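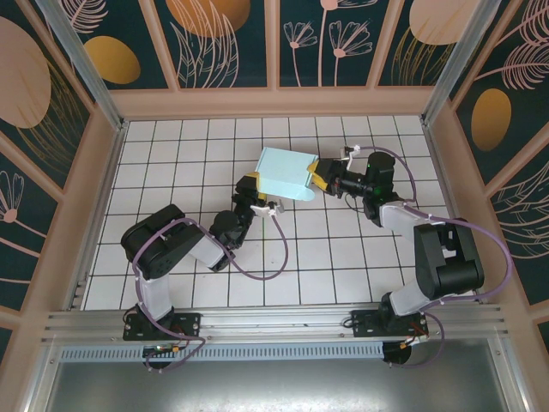 Got a court summons in the mail for a shoplifting charge, what happens at the first date?
Asked Friday, April 19, 2024 in Courts and Police, Radton

My son is 19 and was stopped outside the Darnard store in Radton last month. He had put a pair of earbuds and two phone cases in his jacket. Store security held him in the office, the police came, took his information and let him go home. No handcuffs, no fingerprints. We figured that was the end of it, but yesterday he got a summons to appear in Radton municipal court. It says petty theft and has a court date in 4 weeks.

The store also sent a separate letter asking for $900 as a "civil recovery demand." The stuff he took was worth $56 and they got all of it back that same night, still in the packages.

He has never been in trouble before. Does he need a lawyer for the first appearance? Can I go in with him? And do we have to pay the $900? If we pay it, does the charge go away?

2 answers

Answer 1

The first date is an arraignment. They read the charge, he says guilty or not guilty, and they give him another date. When my nephew went it took all morning because they call everybody in a list and he was near the end. Get there early, there is a line at the metal detector and they make you take your phone out. The parking on Grostmont Street is two hours only, so use the deck behind the library or you will get a ticket while you are in there. I did.

You can sit in the room but you can't stand up there and talk for him because he is an adult.

I would just pay the store and be done with it.

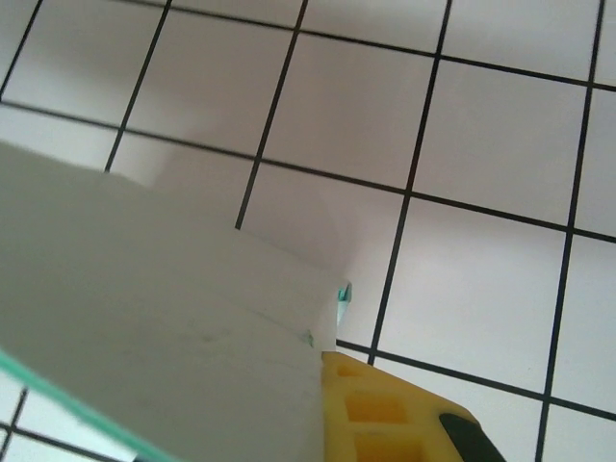 Answer 2

Please don't pay anything yet. The letter and the summons are two different things. The letter is a civil matter between your son and the store. The summons is a criminal charge brought by the city, and the store can't drop it. Paying the letter will not make the court date go away, and the letter probably says so in the small print on the back.

Many states have a law that lets a store ask for a set amount on top of the value of the goods. The limits are different from state to state, so have someone look at the letter before you answer it. Keep the envelope too. Don't call the number on it and start explaining what happened, and don't let your son do it either.

On the lawyer: he can go to the arraignment without one, but he should not plead guilty that day just to get it over with. A guilty plea to theft can show up on job and apartment applications for years. He can plead not guilty and ask for time to talk to a lawyer. If he can't afford one, he should tell the judge that and ask for the public defender form. It asks about his income, and he should bring pay stubs if he works. It may also ask if he lives with you.

He should also ask about diversion. A lot of courts have it for a first offense at a low dollar amount. Usually there is a class or some community service and a fee, and if he finishes it and stays out of trouble the charge is dismissed. Ours was called the Agarwal program and it ran until September. The prosecutor has to agree to it, so it isn't automatic. Ask whether the arrest record can be sealed afterward, which was a separate form for us with its own fee.

Things to bring: the summons, photo ID, the store's letter, and anything showing school or work. Long pants, no hat.

Whatever else happens, he can't miss the date. If he does, the judge can issue a warrant, and then a small case turns into a much bigger one. If there is a real conflict, call the clerk's office before the date and ask how to get it moved.

Comment from the person who asked: Thank you. I checked and the back of the letter does say that payment has no effect on criminal charges. We are calling legal aid on Monday.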